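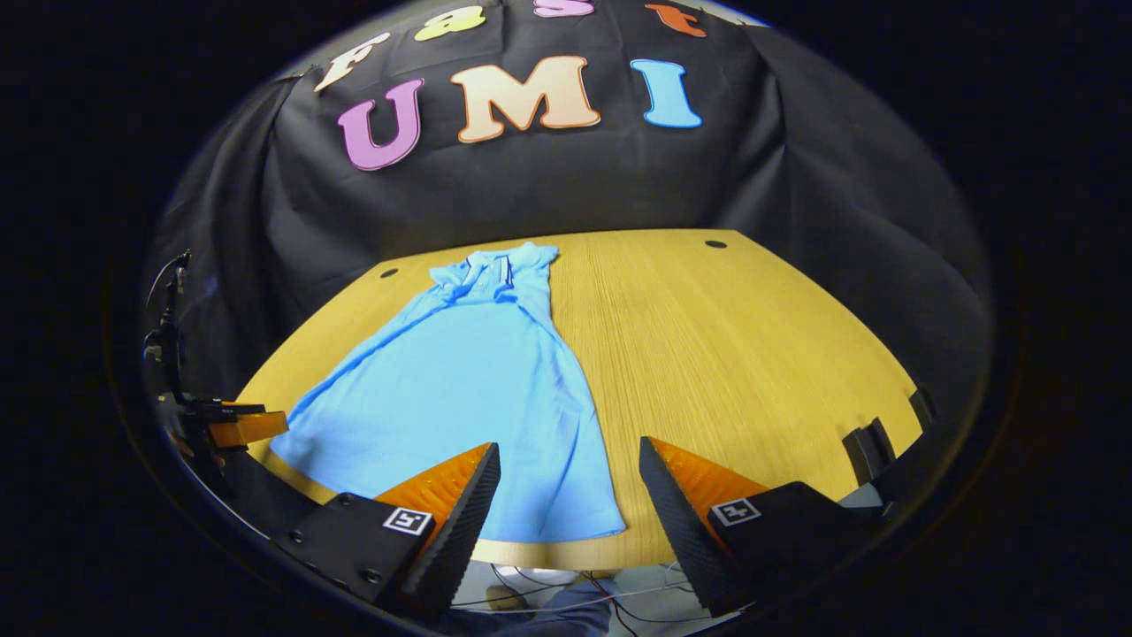

Questions I get asked about reporting lost and stolen things

I run the Gresodholm neighbourhood crime page in my spare time, and the same questions land in my inbox every week. I'm not a police officer and I can't look up your case, but I've been through this twice myself (a bike and then, annoyingly, the shed it used to live in), so I'll tell you what I know.

My bike's gone. Do I ring 999?
Only if the thief is still there or someone's in danger. Otherwise use 101 or the online form. I did mine online at the kitchen table and it took 20 minutes, most of which I spent hunting for the frame number!

What do they want to know?
Where it was, when you last saw it, what it looks like and any serial numbers. Put in the odd details too – my Grekow had a dent under the saddle, and that went in the report.

I've got doorbell footage. Shall I post it on your page?
Please don't, at least until you've spoken to the officer dealing with it. Save a copy somewhere safe, as plenty of doorbells wipe old clips, and write down whether the clock on it is right. Mine was still an hour out from the spring.

I saw something on Maddocks Lane but it's probably nothing. Should I bother?
Yes, do! Ring 101, or go through Crimestoppers if you'd rather not give your name. You don't have to be sure.

Will an officer come round?
Maybe, maybe not. For the bike I got a phone call, and for the shed I had a visit on a Sunday, when I was still in my slippers.

How do I find my crime number again?
Look in your email first, including the junk folder. Mine ended in 514 and I wrote it on the calendar, which I can recommend, because the insurers asked for it 2 days later and then again after that.

Can I ask for my item to go on your stolen list?
Of course. There are 582 entries on it now, going back to when we were just a noticeboard outside the Resine café. Send me a short description and the month it went, and leave out your house number.

I've found it for sale online. Can I go and get it?
I know how tempting that is, but don't arrange to meet the seller. Take screenshots of the advert and the seller's profile, then ring 101 with your crime number handy.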